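Monday, Listdale, the bedroom

Started at the window end and worked back towards the door, on the theory that one tidies towards the exit. Fotis holds the opposite theory and has asked for it to be written down. It is now written down.

Rule for the day, as agreed over tea: 15 minutes on packets and wrappers, 30 on paper, and no reading of the paper. The wrappers went first. Most had settled on the striped blue box, which was bought to put things in and has spent its life having things put on it. Bags that still hold something go to the kitchen, the others in the bin. 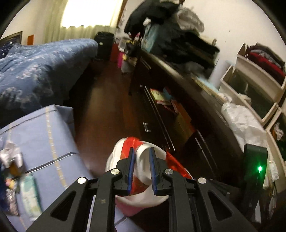
Red-and-white bag, lifted. Bed and floor strip behind, suitcase still by the window.

Booklets at the dresser: left where they are for now. Ifigeneia says two of them are the Andreadis catalogues and wanted. She has said this before about other catalogues. The drawers I have not opened – that is a separate entry, possibly a separate notebook.

The stand at the far end needs a decision about what hangs on it. My vote is less.

Still to do:
suitcase, find out whether it is packed or just living there
small bits from the corner of the box, sort into a tub
ask F. for the good bin liners
sweep between bed and dresser, last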